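Gripper width signal goes flat on soft cloth – filter or threshold?

Fekton forum > Software > Perception and control 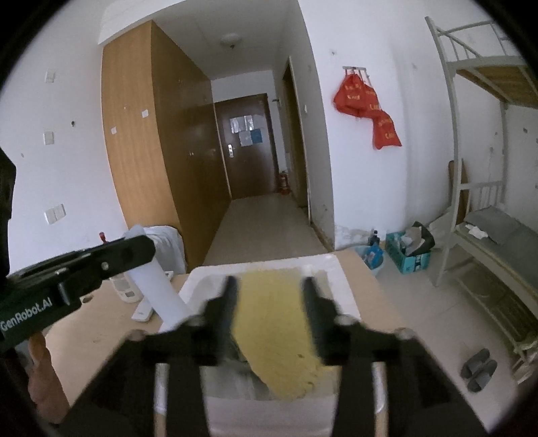 Post 1 – rakasness_tom
13 Nov 2025
Hello all, and sorry in advance for the length! I'm segmenting two-handed demos where a yellow cloth gets held over a white basin, and my grasp detector keeps missing the moment the fingers close. It looks for a sharp stop in finger width, which is lovely on a cup, but with something this squashy the width just drifts down and the stop never comes. Out of 13 takes it found the grasp in 2. Would you smooth it more, or drop the threshold?

Post 2 – pelican_loop
Neither, I'd say. Smoothing will only blur the little corner you're hunting for. Take the width velocity over a window of 12 samples and mark the grasp where it settles, then let the cloth mask confirm it – if the mask moves with the fingers, you've got hold of it.

Post 3 – mensah_user
I'd gently disagree about the mask. Cloth droops and folds, so the lower part can lag well behind the fingers. I tried this in Mensah on 2,448 clips and the tracker was forever wandering off down the fold. Only track the strip right beside the fingertips.

Post 4 – pelican_loop
Fair point about the strip, though I still wouldn't trust width alone.

Post 5 – rakasness_tom
Thank you both, that's really kind. I'll try velocity plus the fingertip strip tonight – does the Ekville loader keep the left and right width channels separate, or do I need to split them myself?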